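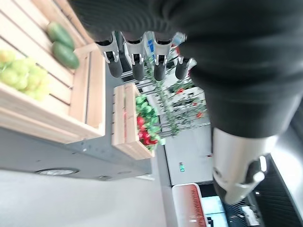
So has anyone lost their job over it? Not one person at our place, though the jobs we've got aren't quite the ones we started with.

I used to do fruit and veg for the whole shift, and my wrists knew about it. Now I do the ordering and the fiddly customer stuff, and Sorcha's gone over to checking what gets picked (she loves it, she's so bossy!). Grapes are still the thing we argue over most.
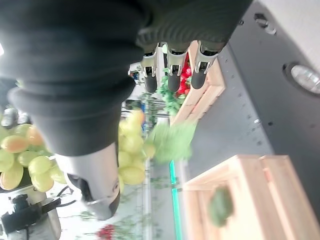

Ebbe reckons you need a person for anything that bruises, and I was with him until July. Now I'm not so sure. I do miss the chatting, though – 8 of us round one bench was a right laugh, and the new rota splits us up.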